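Home | Projects | Reports | Staff | Contact
Last updated: October

Effect of intake runner length on mid-range torque in a four-cylinder petrol engine

Cuiping Zheng, Jianhua Zou
Supervisor: Aiguo Wei

1. Background

The engine is a naturally aspirated Fukari four-cylinder unit with two valves per cylinder, fitted to the department's Zasow hatchback. Owners of this car complain of a flat spot in the middle of the rev range. The factory manifold has short runners, which suit high engine speeds. Longer runners move the pressure wave tuning down the range, so that the returning wave reaches the valve before it closes at lower speed.

The aim was to find out how much mid-range torque could be recovered by changing the runners alone, with the camshaft, throttle body and exhaust left as standard.

2. Method

Five sets of runners were made up in aluminium tube, all of the same bore, and bolted to a common plenum. Each set was run on the Hwang chassis dynamometer in third gear. Coolant temperature was allowed to settle before every pull, and intake air temperature was logged throughout. Ignition timing was held at the standard map. Fuelling was corrected on each set to keep the mixture the same at full throttle.

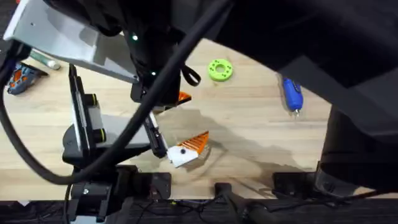 Lihua Zhong objected at the interim review that holding the ignition map fixed would penalise the longer runners, as better cylinder filling at mid-range brings the engine nearer to knock and the best timing shifts with it. We accept the point. A short check with the timing retarded slightly on the longest set gave no measurable gain, but the check was limited to one speed and should not be taken as settling the question.

3. Results

The standard manifold showed a dip in torque with its lowest point at 2,126 rpm. With the second longest runners the dip moved to 2,093 rpm, a shift too small to matter on the road, but it was much shallower and the curve on either side was flatter. The longest set filled the dip completely and lost power badly at the top end. The two shortest sets gave no benefit anywhere below peak power.

Repeat pulls on the same set agreed well, except on the first afternoon, when the drive belt on the cooling fan was slipping. Those runs were discarded and done again.

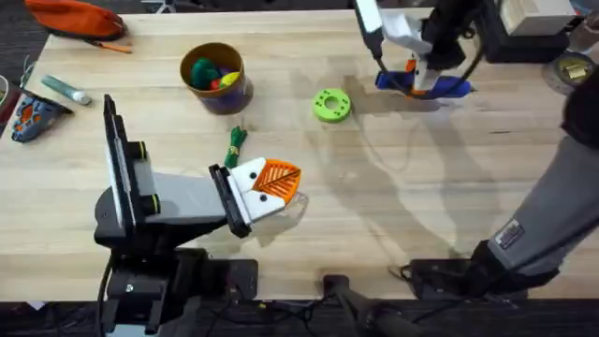 The loss at the top end was larger than the simple quarter-wave estimate suggested. Friction in the longer tube accounts for part of it. The remainder is probably due to the plenum, whose volume was not changed between sets and which had been sized for the short runners.

4. Sources of error

Tyre slip on the rollers was not measured. The straps were re-tensioned between sets, and this alone may have altered rolling losses. The Plutton air flow meter was calibrated before the tests but not after. Odair Holanda's earlier figures for the same car were taken on a different dynamometer and are not compared here.

5. Further work

The second longest set should be tested again with a larger plenum and a timing sweep at each speed - the two changes made separately. A road test over a fixed hill route would show whether the flatter curve can be felt in normal driving.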